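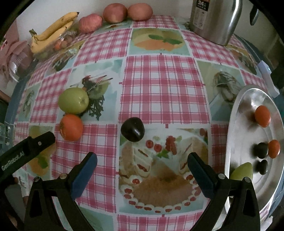
Plums first, pears later: a chat with Aranka Medve

I caught Aranka in October, halfway through comparing two hand-held grippers, and she'd barely put the kettle on before we were talking about finger pads. "The blue ones are my favourites so far," she told me. "I pick up a plum and I don't feel I'm going to squash it!"

She tries each gripper on the same fruit – apples, tangerines, plums – and moves it all to a metal tray, over and over (1173 goes when I visited, and she'd only planned 900). The shiny tray bothers her more than the fruit does. "Cameras hate it. You get glare, you get shadows, and then Vilmos rings me up to complain about my recordings."

And the other gripper? She pulled a face. It closes faster, she said, but it's heavy and her wrist aches after an hour. "I'd still have it for apples. For a ripe plum, no chance."

She's got four more pads to try next, all softer, and I've been promised a go.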